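Ikinar Robotics Notes
8th April

1/ Spent the week on the wrist camera side of our kitchen stack. Writing up what changed, mostly so I can find it later.

2/ The problem: our surface segmentation kept splitting a marble-patterned countertop into pieces. Gray veins have enough contrast that the edge detector treats them as object borders. The planner then saw a counter full of thin obstacles and refused to go near it.

3/ First attempt was a bigger blur before edge detection. The veins went away. So did the edge of the cutting board, and we need that one.

4/ Second attempt: fit planes first, look at color second. Anything within tolerance of the counter plane gets one label, whatever it looks like. Board thickness is enough to separate it from the counter at our working distance. This is what's in Dravley now.

5/ Compression made it worse. The wrist stream comes through with blocky artifacts, and the blocks land right on top of the veins. I raised the bitrate for the log but left it alone for the live stream — the live stream has to share the link with everything else.

6/ Numbers. I relabeled 355 stills by hand. The old pipeline drew at least one false border in 108 of them. The new one does it in 25. Most of the 25 are near the sink.

7/ The sink rim is its own problem. Brushed steel reflects the counter, so color says marble and depth says nothing useful. Right now I mask a strip along the rim and mark it as unknown. The planner is allowed to pass over unknown but not touch down on it.

8/ Self-masking also needed work. The finger takes up a long vertical piece of the view and its shading changes with wrist angle. We used to mask it by color. Now Sin (our small kinematics library) projects the finger mesh into the camera using joint angles, and we pad the result a little.

9/ Padding is a trade. Too little and you get a ghost edge next to the finger. Too much and you lose the part of the board you were trying to reach. It's one value in the config and I expect to change it again.

10/ Added a latency check too. If the mask and the image are more than 100 ms apart, we drop the image. Before this, fast wrist moves left the mask trailing behind the finger.

11/ Still open: small dark marks on the counter. Could be a crumb, could be part of the pattern. They have no height we can measure, so plane fitting ignores them. Fine for placing a board, not fine for wiping. I opened a ticket in Drorier and moved on.

12/ Next is the rim. I want to try fitting it as a straight line plus a corner and see if that beats the mask. A view from the wrist camera, with the board, counter and rim all in it: 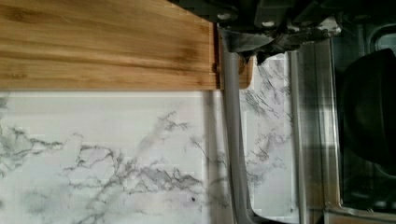

Wrist view at the right end of the cutting board, marble pattern below, sink rim to the right of the finger.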